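4. Trying the Kit on a Dishwasher

4.1 What we got and what we asked of it

By the time we got to the kitchen work I had already spent most of September with the Belari kit, and I'll admit I was rooting for it a little. Wudthorpe sells it as a package: a pair of grippers, a small camera for each wrist, a head camera, and a year of the Jotitz software that records your demonstrations and trains on them. You bring your own two-armed robot. The sales page talks a lot about kitchens, so a kitchen is where we wanted to try it (Rajitha Abeysekara picked the dishwasher, and I went along with it because I load mine badly and was curious whether a machine would do any better).

The task is easy to say out loud. Pick something up, bring it to the open dishwasher, put it in the rack, let go, come back for the next one. We collected 200 demonstrations through the teleoperation setup that ships with the kit, all done by the two of us, and then trained the default Jotitz policy on them without touching the settings. I know some readers will wince at that. But if you're thinking of buying this thing, the default settings are the ones you'll meet first, and I wanted to know what you get before anybody with a lot of patience starts tuning.

4.2 Holding on to things

Cups were where I expected trouble, and cups were where I was most pleasantly surprised! A light cup is a nasty object for a gripper. Squeeze too much and you crush it, squeeze too little and it slides around as soon as the wrist turns. The Belari fingers are curved along their length, and you set a force limit for each one in the software. We left ours at the factory value for the whole of this section. What I cared about most was whether the wrist camera would still be of any use once the hand was full, because with our old grippers a held cup pretty much ate the whole view. With this kit you lose a good piece of the picture to the finger and the cup, sure, but the rim stays in sight, and the rim is what you need to know which way up the thing is.
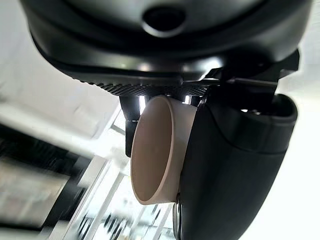
4.3 Two hands at once

The part of the kit I'd pay for twice is the way it handles both arms together. Older setups I've worked with basically ran each arm as its own little project, and you got that awkward waiting around, one hand parked while the other finished. Jotitz trains one policy over both arms and all three cameras, so the demonstrations can be as overlapping as you like. Rajitha's were very overlapping. Mine were more of the one-thing-at-a-time kind, and it was funny to see the trained policy drift between our two styles, sometimes within a single run.

Flat objects go to the left hand in our demonstrations and cups go to the right, and we stuck to that all the way through. It keeps the data tidy, though it also means I can't tell you how the policy would do with the sides swapped. I'd guess poorly.

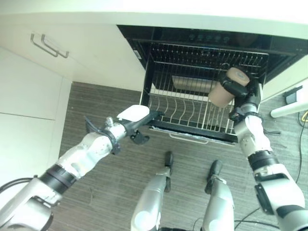

The rack gave us more grief than the objects did. Its tines are thin and dark and there are a lot of them, and with the dark inside of the machine behind them the head camera has a hard time telling one row from the next. We tried a lamp on the counter side, which helped in the late afternoon and did nothing much at other times of day. In the end we went back and recorded 11 more demonstrations with the rack pulled out to different distances, and that did more good than the lamp ever had. If you buy the kit, do this early. The manual has one line on it, tucked into the appendix, and I read it after we'd already worked it out for ourselves.

I also have a complaint about cables. The gripper cable comes in one length only, and on our arms that leaves a loop hanging by the wrist. I kept worrying it would catch on the rack. I wrote to Wudthorpe and got a friendly answer saying a shorter one is planned, with no month attached.

4.4 Low reaches

Dishwashers are low, and a lowered door puts you lower still, so we spent a while on how the hand behaves near the floor. The finger pads are what matter at that height. They're rounded, and a light touch on the mat doesn't bother them, but they do pick up dust, and a dusty pad holds a smooth plate less well than a clean one. We got into the habit of wiping them before each block of runs. The ribbed mat is a bit of a pain for the wrist camera too (all those stripes look the same wherever you are), so the policy leans on the head camera for position when the hand is down there. You can see this in the Jotitz attention plots, which I like a lot and which I wish you could export without taking screenshots.
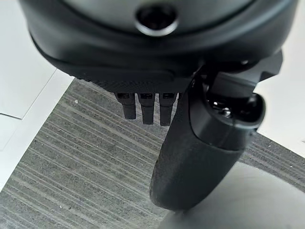 Figure 3. Wrist camera view with the gripper low over the striped mat.

4.5 Compared with the Dissanayake grippers

Our lab's other pair comes from Dissanayake, and we've used them long enough that I can mount them half asleep. They're sturdier, I think, and their fingers are easier to swap. What they don't have is any software worth mentioning, so every project starts with us writing our own recorder again. Setting up the Belari kit from the box to the first saved demonstration took us one long afternoon, including a firmware update that failed once and then went through when we tried it a second time.

A recording session of about 600 seconds fits easily between breaks, and the software splits it into separate demonstrations for you if you tap the foot pedal. I forgot the pedal more often than I'd like to say. You can fix the splits afterward by hand, which is slow going, and Rajitha did most of that fixing. The settings we used, including the force limits and the camera placement, are listed in the appendix, along with our notes on the pedal.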